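Notes from the November visit to the Itora garment finishing and hanger plant, Dretport

The visit started at the goods entrance on the river side of the site. Visitors sign in at the weighbridge office, leave phones in a tray and collect safety shoes, which come in full sizes only. Anyone with narrow feet should bring a second pair of socks. The tour covers three buildings in order of material flow: wire, coating, then finishing. Sewing is done elsewhere, and garments reach Dretport already made up.

## Wire building

Wire arrives in coils of low-carbon steel and is stored vertically on steel cradles. Each coil carries a paper tag with the heat number, the gauge and the date of receipt. The plant runs two gauges. The heavier one is used for coat hangers and the lighter one for shirts and blouses. We were told that the lighter gauge causes most of the complaints, usually from shops that put knitwear on it.

Straightening comes first. The wire passes through two sets of rollers set at right angles to each other. The operator checks the result by cutting a length and rolling it across a flat plate. If it wobbles, the rollers are reset. A laser gauge was tried for this step and later removed, as dust from the drawing lubricant collected on the lens and gave false readings.

Forming is done on cam machines, the oldest of which predates the building. One cycle cuts the wire, bends both shoulders, closes the bottom bar, twists the neck and turns the hook. The twist is the critical part. Too few turns and the neck opens under load; too many and the wire work-hardens and cracks at the base of the hook. The setting sheet taped to the machine guard gave the number of turns for each gauge, with older values crossed out in pencil.

Test pieces are pulled from the line and hung with a dead weight at each shoulder. The standard load is held for 10 minutes, and the drop at the shoulder tip is then read against a steel rule. A batch that fails is not reworked. It goes in the scrap bin and back to the wire supplier by weight.

## Coating building

The coating building is warmer and considerably louder than the first. Formed hangers travel on an overhead chain through a wash, a rinse, a drying tunnel and the powder booth. The chain holds 578 hangers when full. It was running with gaps on the day, owing to a color change.

Color changes set the schedule for the entire plant. Going from a light powder to a dark one takes a short blowdown. Going the other way means stripping the booth, changing the filters and wiping the hoses, so the week is planned from light to dark. White is run first, then the pinks and reds, then blue, and black last. The full clean takes place on Sunday, when the chain is stopped anyway for greasing.

Film thickness is checked at the shoulder and at the inside of the hook. The inside of the hook is always thinner, as the powder does not reach into the curve well. This is also where the hanger rubs on the rail, so it is the first place to show bare metal in use. Itora has lived with this for years. The current fix is a second spray gun aimed upward from below the chain, and the samples laid out on the bench did show a more even film. We had no means of checking how they wear.

## Finishing building

Garments come into the third building in flat cartons of 100. They are opened, steamed, hung, bagged and moved onto rails for dispatch. The steam tunnel takes shirts and light dresses. Anything with a lining is pressed by hand on one of the tables along the north wall.

Rail design received more attention in the talk than expected. A rail that sags in the middle lets the garments slide together, and the creases just removed come straight back. Short rails with a support at each end avoid this and are easier to move through doors. Long rails save floor space. Itora uses short ones for finishing and long ones for storage, with a transfer point between the two that is clearly the slowest part of the building. 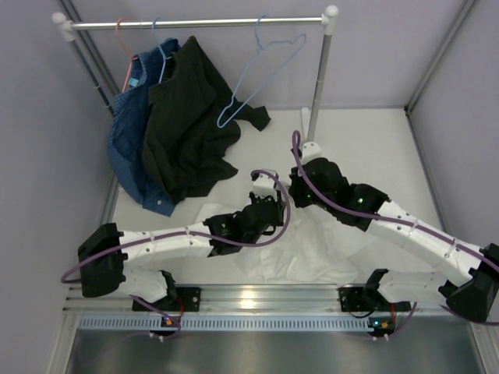 *Small clothes rack with a silver bar, white plastic corner joints and wire hangers.*

Corner joints were discussed at length. Plastic joints are cheap, light and quiet, and they do not mark a painted wall. They also loosen if the rack is dragged with a load on it. Cast metal joints hold longer but need a tool to take apart, which matters when racks are shipped flat. The plant buys its joints from Wallora in two diameters and keeps a drawer of spares next to the packing benches. The larger diameter was out of stock.

Hook direction is fixed: all hooks face the wall side of the rail, so that a full armful can be lifted off in one movement. Garments hung the wrong way are turned at the bagging station. Collars are closed at the top button only. Closing the second button as well gives a neater front but leaves a pull line across the chest after transport, according to the finishing instructions pinned up at each station.

Bags are perforated at the neck and cut from a roll. The film was changed last year to a thinner one, and the cutter bar had to be replaced to suit. Static is a nuisance in dry weather. A humidifier stands at the end of the line but was switched off during our visit.

## Dispatch

Loaded rails are rolled into the trailer and locked to a floor track. One trailer takes 400 hanging garments in the mixed-load layout; shirts alone pack tighter. Most of the output goes to the Talavera warehouse, where the hangers are counted back in and returned if still straight. Returned hangers are sorted by eye on a sloped table. Bent hooks are the usual reason for rejection, followed by missing coating.

The return scheme was the most useful part of the afternoon. Reused hangers skip the wire building and the coating building entirely and enter at finishing, in crates painted yellow to keep them apart from new stock. The limiting factor is sorting labor. A go/no-go slot for the hook is under trial and stood at the end of the table, but it accepts hangers with a twisted neck, so the sorters still check each piece.

## Practical points for the next group

- The tour takes most of an afternoon. The wire building is cold and the coating building is hot, so wear layers.
- Ear protection is handed out at the door of the coating building. The foam type was in short supply.
- Questions about pricing are not answered on the tour and should be sent to the sales office.
- Parking is on the river side. The gate on the town side is for trucks.
- Samples may be taken from the bench in the finishing building. The two shirt-gauge hangers brought back are in the materials cabinet, second shelf, with the coating readings written on the tag.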